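Speaker notes: Cataloguing campaign ephemera at the Tretcombe collection
Kristine Talavera, collections and registration
Slot: 25 minutes plus questions. Clicker is on the lectern.
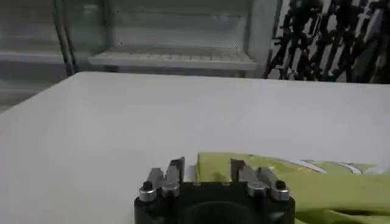
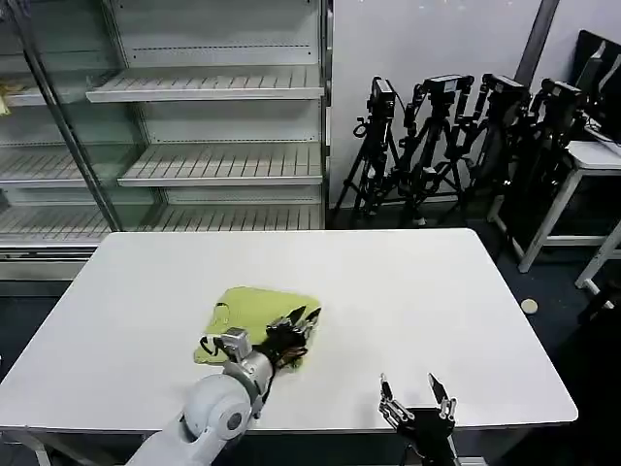 Page last modified: February, 4:10 pm

Slide 1. Title
Introduce self. Scope is the printed and wearable material only. Sound recordings are a separate project and I will not take questions on them.

Slide 2. Extent
Catalogue stands at 1,254 object records. Of these, 228 are textiles: sashes, ribbons, bandanas, two banners. The remainder is paper and badges. Backlog is up to 2,000 items, mostly handbills in the Asummont donation, counted by the box and not by the sheet.

Slide 3. What counts as one object
Current rule: a badge on its original card is one object with two parts. A badge pinned to a ribbon is also one object. A bundle of identical handbills gets one record with a quantity field. Earlier cataloguers numbered every sheet. Those numbers are kept in the former number field and must not be reused.

Slide 4. Dating
Few handbills carry a year. Order of evidence:
Printer's imprint and street address, checked against trade directories.
Candidate and riding together.
Polling day, if the day of the month is given.
Typeface and paper are supporting evidence only. Record the source of the date in its own field. "Circa" is allowed with a range of 5 years and no wider. If the range is wider, leave the date blank and write a note.

Slide 5. Colour terms
Party colours changed between elections and between districts. Record the colour as observed, from the controlled list. Do not infer party from colour. Show the Yap ribbon record: attributed to the wrong side until the reverse was read.
(Pause here. Someone usually asks about fading. Answer: record present colour, then any evidence of original colour from seams or under pins.)

Slide 6. Badges
Measure diameter across the face in millimetres. Transcribe the rim text in full, including the maker's mark. Celluloid is stored apart from metal and paper. Reproductions stay in the catalogue, flagged as such. The Zillis set is the standard comparison for rim text.

Slide 7. Offensive material
Transcribe in full in the record. Public title is neutral. The content notice goes in the display field, never in the title.

Slide 8. Open problems
Duplicate records from the old card index.
Unsigned cartoons.
Rights in posters where the printer has closed and no successor is known.

Skip slide 9 if under four minutes remain. Handout has the field list and the colour terms; spare copies at the back table.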